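From: Eluned Rees
To: clirnska-users list
Date: 24/08/2022
Subject: Re: [clirnska-users] Right arm drops out when the door is open

Beddoe wrote:

> Has anyone seen the right arm stop answering partway through the laundry task?
> Ours goes quiet, no fault code, and the left one carries on as if it still
> has a partner. The planner doesn't notice either. It only seems to happen
> after the washer door has been opened, and a restart clears it for a while.
> We're on the Junberg controller with the stock watchdog setting (400 ms).
> I'd like to know if it's our wiring before I take the whole thing apart.

Yes! Us too, and I'm so glad you wrote in, as I'd pretty much decided it was just me. Please don't take anything apart yet. I did, and I lost two days to it and had a leftover washer (the metal kind) at the end that I still can't place.

Ours showed up as follows. We run the laundry task against a regular front loader, door wide open to the left, basket on the floor right in front of the opening. The two arms come in on either side of the basket. The left one has the crowded side, with the door and the hinge over there, and the right one has nothing but open floor around it, so naturally I assumed any trouble would be on the left. Nope. The right arm would be on its way in, and then it would simply hold where it was. Motors still powered, light still on, position still being reported, and every command ignored.
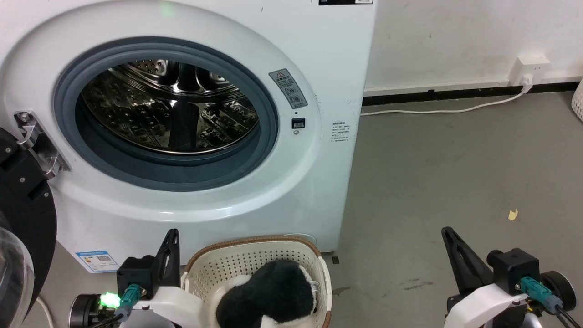

The part that bothered me wasn't the stopping, it was that the left arm kept going. On our worst run it went into the drum by itself on a plan meant for two arms, leaned on the rubber gasket, and pushed hard enough to shift the machine before I got to the stop button. No harm done apart from a scuffed finger, but I was kneeling by the basket a minute before that and I've thought about it a fair bit. So whatever else you do, please, please treat a silent arm as a stop for BOTH arms. Ours is set that way now and it should have been from the start.

On to the cause, or what I think is the cause. I pulled the logs from six bad runs and lined them up. In every one, the last good packet from the right arm came just after the wrist rolled past the point where the cable goes tight. My guess is that the plug shifts a hair in its socket, the link blips, and the Junberg controller reconnects it so quickly that the watchdog never trips. Only it comes back with the old command counter! The arm throws out everything it gets as stale, and the controller thinks all is well. In one log it had tossed 2,992 commands before I hit stop, and there wasn't a single warning in the whole file. I'd really love for somebody from the Lenduvov side to tell me whether that counter is supposed to survive a reconnect, as I can't find a word on it in the manual.

Why the open door matters, I'm less sure. I think it's only that the reach into the drum is the one move where the wrist rolls that far. Try it with no washer at all, just the same roll in free air, and see if you get it. I did, on the second try. 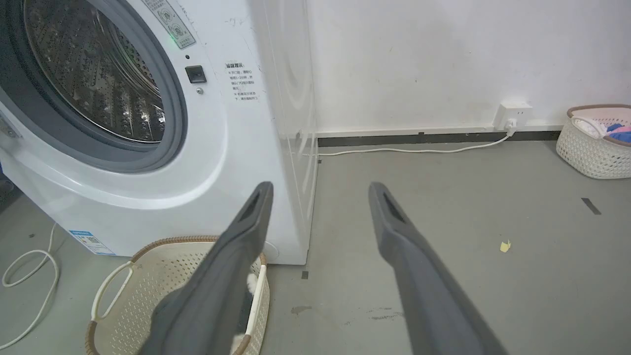 Eluned Rees

Sorry, hit send too early in my head, there's more. What we've changed so far: a longer loop of cable at the wrist so it doesn't pull, a clamp on the plug, and a little script that compares commands sent with commands accepted and stops everything if they drift apart. I can post the script if people want it (it's ugly, be kind). The loop did catch on the door latch slot once in a test, so keep it short enough to stay behind the fingers.

We haven't had a dropout with all of that in place, but we had a clean stretch back in January too, with nothing changed, so I'm not calling it fixed. Beddoe, could you check whether your rejected count climbs when the arm goes quiet? It's in the low-level log, you have to switch it on before the run.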